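Why do robots need rules?

People have rules in the kitchen. You carry a knife with the point down, and you shut drawers so that no one bumps into them. Robots need rules too, and someone has to write them down.

A robot arm doesn't know that a knife is sharp. It only knows what it has been taught or told. If the rule isn't in there, the robot won't follow it.

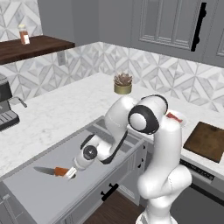
The first rule is about space. Before a robot arm moves, people mark out how far it can reach. This is called its working area. While the arm is switched on, people stay outside it.

The second rule is about speed. An arm holding a sponge may go fairly fast. An arm holding something sharp must go slowly, so that there is time to stop it.

The third rule is about stopping. Every robot arm should have a stop button that is big, red and easy to get to. Anyone may press it – you don't have to ask first. 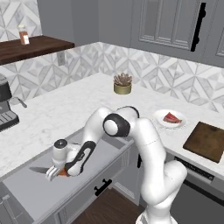
Many rules are tried out on a computer before a real robot gets them. A pretend kitchen made on a computer is called a simulation. If a pretend knife is dropped there, it can't hurt anybody.

Eimear Brennan tests robot rules at Skumley. In August her team ran 4,000 tries in a simulated kitchen. In 36 of them the arm broke a rule. The team looked at each one and changed the instructions. 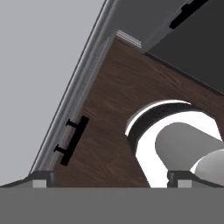
A drawer or door handle in the simulated kitchen, with the robot's gripper at the bottom.

The gripper is the robot's hand. It has rules of its own. It must hold a thing firmly enough not to drop it, but it mustn't squeeze so hard that it breaks. With a knife, it should hold the handle and keep off the blade.
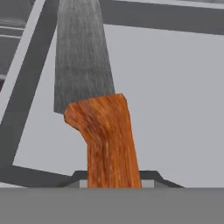 A knife seen close up. The handle is the orange-brown part.

Minoru Furukawa, who works with Eimear, keeps the list of rules. It has 22 on it now. When the team finds a new problem, he adds another – and then all the tests are run again.

Words to know
Gripper: the part of a robot that holds things.
Simulation: a pretend place made on a computer.
Working area: all the space a robot can reach.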